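Every December someone tells me the robot that clears the table is a year off. I've heard it since I was 14.

Clearing a table is dull work. Cup in the bin, bottle in the recycling, dish to the sink. My seven-year-old does it badly in two minutes and I still wouldn't swap her.

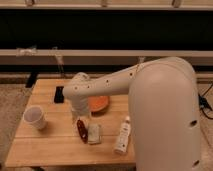 And the bin run is the easy bit. Who wipes up after? Who notices the bottle's leaking?

Flurkov reckons 94 per cent success. On whose table? Mine has crumbs and a cat.
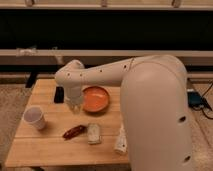 Roksolana Mykhailiuk: I'd take 57 per cent if it did the rest of the kitchen while I'm at work.

Then you'd come home to the other 43.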